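Über uns

Multuren plant, repariert und begutachtet Teeküchen in Büros, Praxen und Schulen. Wer jetzt einen Satz über Leidenschaft erwartet, den müssen wir enttäuschen. Wir haben auf den Seiten anderer Anbieter oft genug gelesen, dass die Küche das Herz des Unternehmens sei. In den Küchen, die wir kennen, steht vor allem Geschirr.

Gegründet wurde der Betrieb von Marietjie Ngcobo, die vorher jahrelang Küchen verkauft hat und ihren eigenen Prospekten irgendwann nicht mehr glaubte. »Pflegeleicht«, »durchdacht«, »für Generationen«: Sie hat diese Wörter selbst geschrieben und kann ziemlich genau sagen, wie lange sie in der jeweiligen Besprechung gebraucht haben, um beschlossen zu werden. Die Werkstatt ist bis heute klein. Wir haben vor, das so zu lassen, auch wenn uns Unternehmensberater schon erklärt haben, warum das ein Fehler sei. Vielleicht ist es einer.

Wo wir anfangen

Bei den Befestigungen. Das klingt kleinlich und ist es auch. Fronten und Arbeitsplatten bekommt man überall gezeigt, mit Musterkoffer und Kaffee. Nach den Winkeln und Schrauben fragt fast kein Kunde, und entsprechend dünn fallen die Auskünfte aus, wenn wir es tun. Eine Halterung kann dunkel, matt und ordentlich aussehen, zwei Kreuzschlitzschrauben oder sonst etwas im Kopf haben und trotzdem bei der dritten Belastung wackeln. Ob sie hält, sieht man ihr von vorn nicht an. Wir misstrauen deshalb jedem Gutachten, das nur aus Fotos besteht, unsere eigenen eingeschlossen.

Geprüft wird bei uns mit der Hand und mit dem Schraubendreher, und zwar erst ohne, dann mit Last. Was lose ist, wird notiert. Was fest ist, ebenfalls, damit später niemand behauptet, wir hätten nur Mängel gesucht.
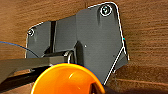 Was wir von Werksangaben halten

Wenig, aber wir lesen sie. Der Hersteller Gilus gibt für seine Hängeschrankbeschläge 40 Kilogramm an. Das mag stimmen, sofern die Wand mitspielt, der Dübel passt und der Monteur am Freitagnachmittag noch Lust hatte. In das Datenblatt passt davon nichts hinein. Wir rechnen mit weniger und haben uns damit bei Gilus keine Freunde gemacht.

Bei beweglichen Teilen sind wir noch vorsichtiger. Überall, wo sich Blech um eine Achse dreht oder zwei Teile mit einem schmalen Spalt nebeneinander sitzen, sammelt sich erfahrungsgemäß etwas an: Krümel, Fett, Kalk, je nach Einsatzort. Schwarze Oberflächen gelten im Verkauf als unempfindlich. Kleine Scheuerspuren und helle Reflexe sind auf ihnen nach unserem Eindruck eher besser zu erkennen als auf grauen. Uns stören sie nicht, wir möchten nur, dass man es den Leuten vorher sagt.

Ähnlich geht es uns mit dem Versprechen der Wartungsfreiheit. Es bedeutet meistens, dass man das Teil nicht öffnen kann. Sind die Schraubköpfe von vorn zugänglich, ist uns das lieber, auch wenn Gestalter sie gern hinter einer Kappe verschwinden lassen und dafür einen Aufpreis nehmen. 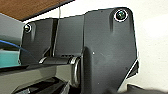
Die weiße Küchenzeile

Weiß ist nach wie vor die Bestellung, die am häufigsten bei uns eingeht. Weiße Oberschränke, weiße Platte, dunkle Stangengriffe, dazu ein Becken aus Edelstahl. Wir raten weder zu noch ab. Auf Weiß sieht man den Kaffee, und es gibt Büros, in denen das hilft, und solche, in denen es drei Jahre lang allen egal ist.

Interessanter finden wir, wie eine Zeile benutzt wird, wenn der Planer gegangen ist. Auf der Zeichnung steht ein einzelner Wasserkocher. In Wirklichkeit ist das Becken voll, das Abtropfgestell auch, zwischen beiden liegt Kleinkram, und auf der anderen Seite des Beckens wachsen Becher und Dosen an der Rückwand entlang. Oben auf dem Schrank liegt oft noch irgendetwas, das dort einmal kurz abgelegt wurde. Wir halten das für den Normalzustand. Eine Planung, die nur bei leerer Arbeitsfläche funktioniert, hat für unseren Geschmack zu viel Zeit am Bildschirm verbracht.

Papierspender und Seifenspender gehören übrigens von Anfang an in den Plan. Sie werden gern vergessen und landen dann dort, wo zwischen den Oberschränken noch Wand frei ist. Das kann gut gehen. Man sollte sich aber nicht darauf verlassen, und beim Seifenspender lohnt die Frage, wohin er tropft.

Was das Aufräumen angeht, verkaufen wir keine Systeme. Beschriftete Körbe, Spülpläne, farbige Schwämme: Wir haben alles schon gesehen, auch in Betrieben, die danach gefragt haben, ob man so etwas nicht »nachhaltig verankern« könne. Kann man vermutlich nicht. Ein zweites Abtropfgestell kostet weniger als der Workshop.

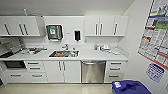
Zahlen, mit Vorbehalt

Seit der Gründung haben wir 3.289 Beschläge protokolliert. Die Zahl stammt aus unserer eigenen Liste und beweist zunächst einmal, dass wir eine Liste führen. Ein Kunde wollte daraus eine Qualitätsstatistik ableiten. Davon raten wir ab, denn gerufen werden wir meist dort, wo schon etwas schief hängt.

Eine Begehung mit schriftlichem Befund kostet etwa 500 Euro. Wer danach bei uns nichts bestellt, bekommt denselben Befund wie alle anderen. Provisionen von Herstellern nehmen wir nicht an. Das sagen freilich viele, deshalb legen wir die Einkaufsrechnungen auf Wunsch bei.

Mit wem wir arbeiten

Arbeitsplatten beziehen wir von Ocampo, und zwar mit wechselnder Begeisterung. Die Kanten sind sauber, die Liefertermine waren es im April nicht. Für Elektroanschlüsse holen wir die Firma Zumura dazu, die ihre Dosen dort setzt, wo sie eingezeichnet sind, und vorher anruft, wenn die Zeichnung Unsinn ist. Bisher hatte sie damit leider meistens recht.

Wir sind in keinem Verband und tragen kein Siegel. Zwei wurden uns angeboten. Bei dem einen hätte ein ausgefüllter Fragebogen genügt, beim anderen eine Überweisung.

Kontakt

Schreiben Sie uns, was klemmt, wackelt oder fehlt, am besten mit Maßen. Angaben wie »Standardhöhe« helfen uns nicht weiter. Antworten kommen von Marietjie Ngcobo selbst und können ein paar Tage dauern, wenn sie gerade irgendwo unter einer Spüle liegt.

Stand dieser Seite: 27. Juli 2020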